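We use cookies to improve your visit. Accept | Settings

Socks on a Wednesday

I fold laundry at the table now. The bed was too low and my back complained by the third shirt. Shirts go first, then towels, and socks get left for the end – they take the longest.

I used to ball them up. That stretched out the cuffs, so these days I lay each one flat, match the toes and fold once.

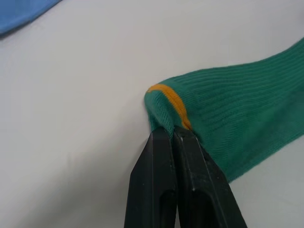
Ribbed ones are easiest to pair, even when the colors are close. Any single sock goes in a shoebox for 90 days. After that it becomes a dust rag.

2 comments

Okel: We give ours 6 months. Too long.

mapleporch: Flat folding saved my drawer.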